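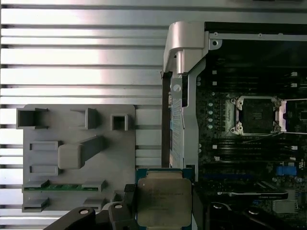
Wrist camera view: processor in the black fingers, fixture tray to the left, open socket up and to the right.

Gripper trials: frequently asked questions

Last updated 2 March 2019. Maintained by Mitra Rashti, who would like you to read it before emailing her. She will know if you haven't.

What are you testing?

Grippers, mainly, and the wrist cameras and controllers that go with them. The job is taking a processor from a known place and putting it into the socket of a server motherboard. We chose it because people kept telling us their gripper was "suitable for delicate electronics", a phrase that appears in nearly every brochure we own, including one for a gripper that could crack a walnut.

Which grippers are in the comparison?

Three. The Drultard is an electric parallel gripper with a short stroke and a very long manual. The Vernar is also electric, with a wider stroke and fingers you can swap without taking the whole thing off the arm. The Wasside is pneumatic, cheap, and convinced that every object is either held or not held, with nothing in between. All three go on the same arm and get the same program, apart from the lines that open and close the fingers.

Why processors? Surely a person can do this in a few seconds.

A person can. A person can also do it forty times, get bored, and put the next one in the wrong way round. We are interested in repair and refurbishing work, where boards come through in mixed lots and someone spends whole afternoons changing parts.

It is also a good test of a gripper. A processor is flat, has very little edge to hold, and must go down square. If you tilt it, you find out about your mistake through the medium of an invoice.

How do you hold the chip?

By two opposite edges, with the fingertips kept above the underside. Suction from the top is the other obvious way and we do get asked about it (see below). Edge holding lets the camera see the top of the part, and it gives us something to line up against.

The drawback is room. Fingers either side of the chip need space either side of the socket, and a socket has a frame round it, then capacitors, then memory slots. We spent longer filing fingertips than writing code. The current set is the fifth shape. The fourth was beautiful and did not fit.

How hard do you squeeze?

As gently as each gripper will reliably go. On the Drultard that means the lowest force setting plus one, as the lowest setting lets go when the arm stops sharply. On the Vernar we set the finger position first and the force second, which the manual tells you not to do and which works much better. On the Wasside we turned down the air until it stopped sounding pleased with itself.

We don't publish one force figure for all three. Their makers measure it differently, and putting the numbers in one table would only start an argument.

What is the grey tray for?

It's a fixture tray. It sits on the slatted aluminium bed beside the chassis and gives parts a fixed place to be, with clips for a narrow circuit board and various pockets and holders for other bits. The arm doesn't have to search the bench and we don't have to measure anything by hand between runs.

The tray is a compromise. It was drawn for several jobs at once, so any given run uses a fraction of it and steers round the rest. The big angled block in the middle is the part the arm has to be told about most firmly.

Can I have the drawings for it?

Yes, write and ask. You will want to change the clips to suit your own parts. If you improve the angled block, please send it back, as we are fond of the idea that somebody might.

Why put the camera on the wrist?

We tried it both ways. A camera fixed overhead sees the whole bench very nicely until the arm moves over the socket, at which point it sees the top of the arm. The wrist camera travels with the fingers and keeps both the chip and the board in view during the approach, which is when we need them.

It has its own faults. The fingers fill the bottom of the picture. Shiny things flare, and this job is made almost entirely of shiny things: the slats on the bed, the socket frame, the brackets on the chassis, the heat spreader on the chip. We turned the bench lamp to one side and hung a sheet of tracing paper in front of it. It cost less than any lens we tried and annoyed the optics people more.

Can the camera read the markings on the processor?

Not well enough to rely on. The rows of etched text are small, low in contrast and usually a bit blurred at the distance we work from. You can tell there is writing. You can't tell what it says. If you need the part number, read it at a separate station with proper lighting before the arm picks the thing up, and let the controller remember.

How do you know which way round the chip goes?

We load it the right way round. I realise this is a disappointing answer. Checking the orientation by camera is on the list for December, along with everything else we have promised for December.

Does the arm open the socket?

No. The retention frame and lever are opened by hand before a run. Opening a load lever is a separate problem that involves a fair amount of force in an awkward arc, and none of our three grippers is much good at it. The Vernar can do it if you give it a hook. The Drultard reports a collision and sulks until it is restarted.

We say so in every talk, and then someone at the back asks whether the arm opens the socket.

Which controller do you use?

We compared two. The arm's own controller is dependable and slow to change its mind. The Hassanpour box sits between the camera and the arm and corrects the path as it goes, so the last bit of the approach is steered by what the camera sees instead of by a list of fixed points.

For a chassis that is always in exactly the same place, the arm's own controller is fine, and you should save your money. For one that a human being has put down on a bench, get the Hassanpour or something like it. Ours needs a restart most mornings. We have stopped taking this personally.

How many runs have you done?

1,477 that count, across the three grippers. Runs where we forgot to plug something in are kept in a separate file, which is the more instructive of the two.

What counts as a success?

The chip is down flat in the socket, released cleanly, and the fingers have come away without touching anything else. A person then checks it. "Nearly in" is a failure. So is "in, but it had to be nudged", although you should have heard the discussion.

What goes wrong most often?

In order of how much we complain about it:

The chip turns slightly between the fingers on pick-up. Softer finger pads cure it and then cause the next one.

The chip sticks to a pad on release and lifts at one side. Opening slowly helps. The Wasside does not know the word slowly.

A finger meets the chassis on the way across. The route from tray to board goes past the tall silver bracket at the edge of the case, and an arm taking the shortest path will find it. We now lift first, cross second and come down third. It adds time to each run and has saved us a good deal of swearing.

The cable catches. There is always a cable.

So which gripper won?

The Vernar, for this job. It was the easiest to set up and the most forgiving when the chip was sitting a touch off. The Drultard repeats itself more exactly and would be my choice if the parts were always presented perfectly, in which case I would also like to visit your workshop. The Wasside came third on processors and is now very happily moving memory modules into a box, where its strength of character is an advantage.

Please don't quote this as "the Vernar is the best gripper". I have seen that done. It was the best of three, on one bench, with fingertips we made ourselves.

Why didn't you test suction?

We did for 10 days, informally. It picks up beautifully from the flat top and lets go when asked. It also hides the top of the part from our camera mount, and it lets the chip swing round a little with no edge to stop it. A mixed tool with a cup and two guide fingers would probably beat everything here. We haven't built one. If you have, get in touch, and bring it.

Do the motherboards still work afterwards?

The test boards are scrap and were when we got them, so it would be hard to say. We look at the sockets under a magnifier every 12 runs and retire any with a bent contact. Static precautions are followed as if the boards were live, mostly to stop us picking up bad habits.

Can we send you our gripper?

Yes, provided it fits a standard arm flange, comes with a cable and does not need a licence server. Send fingers we are allowed to file down. We will publish whatever we find, and you may see it a week before everyone else but you may not edit it. Two makers have agreed to these terms so far and one has gone very quiet.

Can I come and watch?

You can, by arrangement. It is less exciting than the videos. Visitors generally enjoy the first three runs and then ask about coffee, which is down the corridor on the left.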